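Papers > Food Packaging and Serving > Zastach Working Series > Section 4

20 October 2019 | By the Trokico Packaging Group

We use cookies to remember your reading settings. By continuing to browse you accept our cookie policy.

4. Arrangement of wrapped sweets on a shared office table

4.1 Setting and stock

The table sessions were held in the open-plan office at Anmont. The stock for the whole series was 200 pieces, drawn from a mixed assortment with seven wrapper types. For coding purposes the types were reduced to three groups: twist wraps, in which the film is closed by turning both ends; flat packets with a crimped seam; and fold wraps, in which foil or film is tucked under the piece. Small bars in sealed film were coded with the flat packets. Flavor was recorded on the stock sheet and is not used in this section.

Each session began with the sweets in a loose pile. The task was to bring a portion of the pile into a paper tray and to leave the remainder on the table in a state that a person arriving later could choose from. No target number was set for the tray. Cups and other ordinary table items were allowed to remain in place, as they would during a normal break, and the position of the pile was left open. A session ended when no piece had been moved for a full minute.

A white table was used throughout. Its surface is smooth and glossy, and this affects the results for flat packets: a light packet pushed from the side tends to slide before it can be lifted. Most flat packets were therefore taken from above, by the seam or by the long edges, and carried upright. Figure 3 gives the view at the pile, with a yellow packet held upright over the other wrapped pieces and three paper cups further back on the table.

Figure 3. Flat packet above the pile. Paper cups on the tabletop beyond.
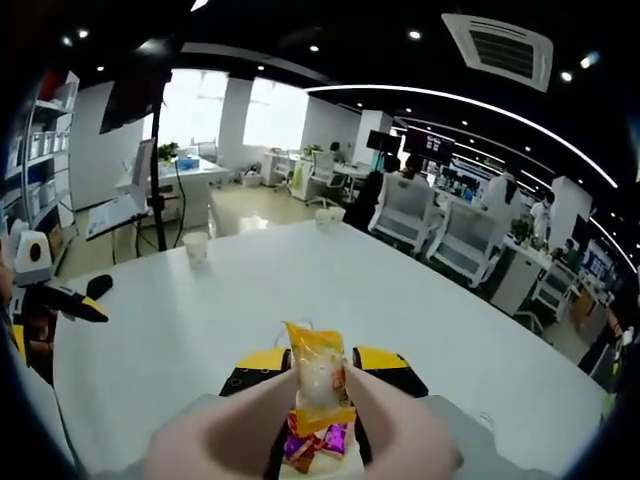

One reader of the draft objected that a pile is an unfair starting condition, given that most offices put sweets out in a bowl or leave them in the bag, and that pieces at the bottom of a bowl are much harder to reach than pieces spread on a flat surface. The reader added that twist wraps would probably do better in a bowl, where the ends stick up.

The objection is accepted in part. A bowl hides the lower layer and would lengthen the search for a given type. It would also mix two effects that we wanted to keep apart, namely how easily a piece is found and how easily it is taken. The bowl condition is planned for the November series. The remark about twist wraps agrees with our own impression, but the present data cannot test it.

4.2 Placement in the tray

The trays were supplied by Verbruggen in folded paper. They were put out singly, near the middle of the table, and were not fixed down. A piece was coded as placed when it rested fully inside the tray walls, and as leaning when any part of the wrapper lay over the wall. Twisted ends were the main cause of leaning. Long wrappers caused it too when they were set down across a corner.

Of the 21 sessions, seven ended with at least one leaning piece. In the remaining sessions all tray contents were coded as placed. Corrections were common: a long piece was often set down, lifted again and turned before other pieces went in beside it. Where the long piece went in last, the smaller ones usually had to be moved – a cost that does not appear in the final layout and is easily missed if only the end state is scored.

Figure 4. Paper tray with mixed wrappers; further candies on the near side of the table.

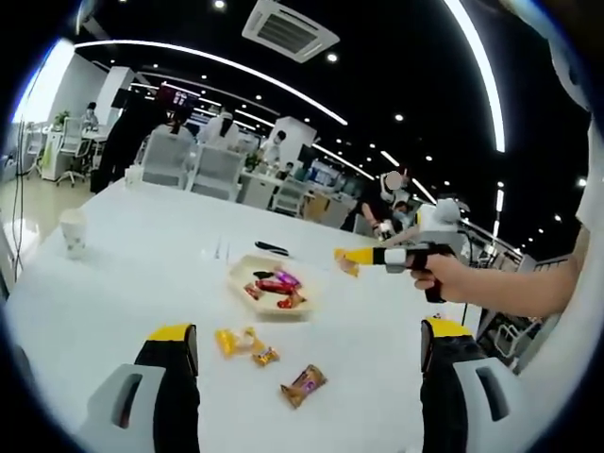
Separation between the tray and the remainder was scored next. A layout was coded as separated when the pieces outside the tray could be told from the tray group without reference to the tray wall, that is, by distance alone. In 80 percent of sessions the layout met this criterion at the end. The wrapper groups were seldom kept apart within the tray, and color was no better guide to position than wrapper type. The state in Figure 4 is typical of a mixed layout: the hexagonal tray holds a long red wrapper together with a purple one, a dark brown piece and two smaller red ones, while three candies lie nearer the viewer with the tray further up the table. The yellow one among these is twisted at both ends. By the distance rule the layout in the figure counts as separated.

4.3 Other items on the table

Cups, a drinking glass and writing items were coded as obstacles only if a piece was carried around them or if they were shifted during the session. Most were neither. Transparent items need more care in coding, as a clear glass on a white surface is easily overlooked on a first pass, and for this reason the obstacle sheet was filled in twice by different coders. Differences between the two sheets were settled by a third reading. The settled sheet is the one used in Section 5, where obstacle position is compared with the path taken from pile to tray.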